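### 3.2 What goes in the bag, and in what order

I'll admit I came to this part of the study with strong feelings about backpacks. I pack one every morning and I'm bad at it, so when we sat down to plan the Akby trials I wanted to look at the dull middle bit of packing, where you've got the bag in one hand and something awkward in the other and you haven't decided which goes where. We asked 30 people to pack a school-sized bag the way they'd do it at home, and then we went through their choices one item at a time (with a lot of tea).
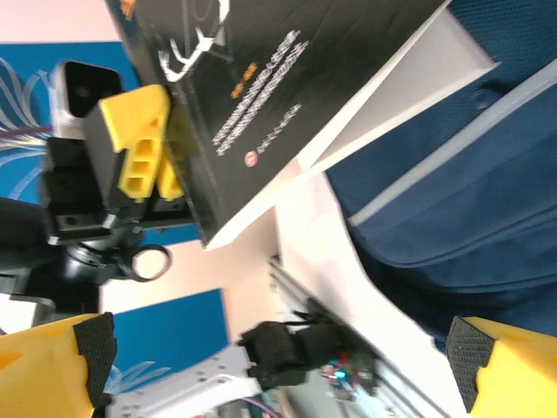 Flat boxes gave our packers more grief than anything else on the list. A book bends a bit, and a jumper will go wherever you shove it, but a box with stiff sides wants its own spot. People also treated it as a thing with a front. The black one in Figure 3 has a white antler logo and small rows of print, and next to navy fabric it stands out, so you'd think it would be easy to keep track of. Still, 16 of our packers put their box in last, on top of everything, and then grumbled that the zip wouldn't close! I do precisely the same thing with my lunch.

We'd borrowed our sorting labels from the older Wotow list (bulky, flat, soft, loose), and I wouldn't use "loose" again. It ended up meaning "anything I forgot about", and two of us coded it differently for most of March.

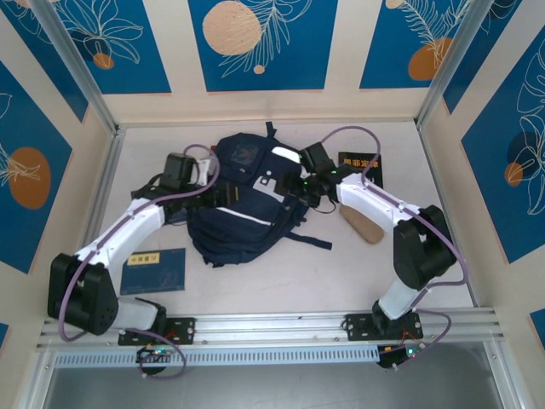

**Household Objects Group, Department of Design and Everyday Life, Santoro College**

**Figure 3.** A black printed box beside navy fabric (first picture); a navy backpack with books and a tan, sponge-like item around it (second picture).

Lying down, a bag is a different colour of problem. My favourite packers laid theirs flat and kept the bits and pieces close by, much like the layout in the second half of Figure 3, with the books off to the sides and the strap trailing across the floor. Loose straps matter more than I'd guessed, and we've added them to the Giltadex sheet as their own line. Books went in early for nearly everybody, spine down, and small squashy things filled whatever gaps were left.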